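Home | Workshop | Kitchen | Pets | Storage | Contact

Photographing a Dog at Home: Setup Notes for a Spare Room

Posted 12 Mar 2024 by Güven Güler

These notes cover indoor portraits of a single dog or cat with one window, one lamp and a plain background. They assume a camera or phone with manual exposure control. Flash is not covered.

1. Choose the window first

A window that gets no direct sun is the easiest to work with. Place the animal far enough from the glass that light reaches the whole body, with the window to one side of the camera. Light from directly behind the camera flattens the coat. Light from behind the animal turns dark breeds into an outline.

If only a sunny window is available, hang a plain white bedsheet over it. Iron the sheet. Creases show up as stripes on short, glossy coats.

2. Fix the background

Seamless paper gives the cleanest result but tears under claws. For dogs over puppy size, a length of heavy cotton works better. I use a Stastley cloth in mid-gray, clipped to a curtain rod and run forward across the floor. Tape the front edge down flat. A loose edge will be dug up or chewed.

Leave a gap between the animal and the wall behind it. With a short gap, the weave of the cloth comes out sharp and every stray hair with it.

3. Deal with the floor

Put a rubber-backed mat under the cloth. Most dogs will not hold a sit on a surface that slides, and older dogs with stiff hips should not be asked to. Yoga mats are adequate for small breeds. For anything heavier, use stable matting from a farm store, cut with a utility knife against a steel rule.

4. Use a table for small animals

Cats, toy breeds and rabbits are easier to photograph at chest height. The table must not rock. Check it by leaning on each corner in turn, and shim the short leg before the animal goes up. A second person stays within arm's reach the whole time.

White tabletops bounce light up under the chin, which helps with black coats and washes out pale ones. Cover the top with a dark towel for a white cat.

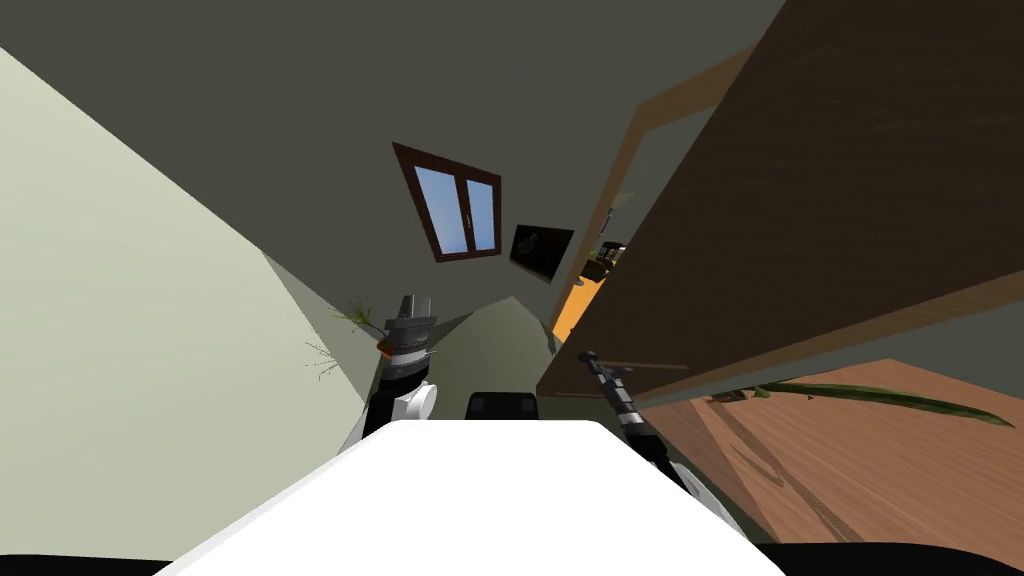

5. Set the exposure by hand

Automatic exposure brightens a black dog to gray and darkens a white one to the same gray. Set it once on a mid-toned object placed where the animal will sit, then leave it alone. A folded gray sock is good enough.

Keep the shutter at 1/250 second or faster. Open the lens to f/4 and no wider, or the eyes will be sharp and the nose soft. Raise the ISO to make up the difference. Noise in a coat is hard to see in a print.

6. Prepare the coat

Brush the day before and again just before shooting. Wipe the corners of the eyes with damp cotton. Remove the collar only if the door is shut and latched — retouching a tag is easier than searching the neighborhood. A lint roller on the cloth between sets saves a great deal of editing.

7. Work in short sets

Keep each set to 7 minutes, then take the animal out of the room. Two sets are usually the limit for a young dog. Hold treats level with the lens, on the window side, so the eyes catch the light. Squeakers lose their effect quickly. Save them for the end of the second set.

A panting dog is either warm or worried. Open the door, offer water and wait until the mouth closes. A lamp left on in a small room will heat it noticeably, so switch it off during breaks.

8. Clamps and stands

Spring clamps from the workshop are fine for holding cloth. I have used the same Wavetti clamps since last April; the pads have hardened but still grip. Weigh down any light stand with a sandbag over the lowest leg. Route the cord along the wall and tape it at intervals — a leash will find a loose cord on the first pass.

9. Cleaning up

Shake the cloth outdoors, then wash it cold without softener. Softener leaves a film that makes hair cling. Hang it from the long edge to dry, and store it rolled on a cardboard tube.

Comments (3)

marlow_k: Does the gray sock method work for a brindle? Mine comes out too dark on one side whatever I set.

Güven Güler: Yes. The dark side is a lighting problem. Stand a sheet of white foam board opposite the window, just out of shot.

tessa11: We use a Gidano bath mat on the table for our rabbit and she sits much better on it. Washes well too.

Related

Cutting Rubber Matting Without a Ragged Edge
Getting Pet Hair Out of Heavy Cotton
Akgül Curtain Rods: Fitting Notes
11 Uses for Spring Clamps
Leveling a Table With a Short Leg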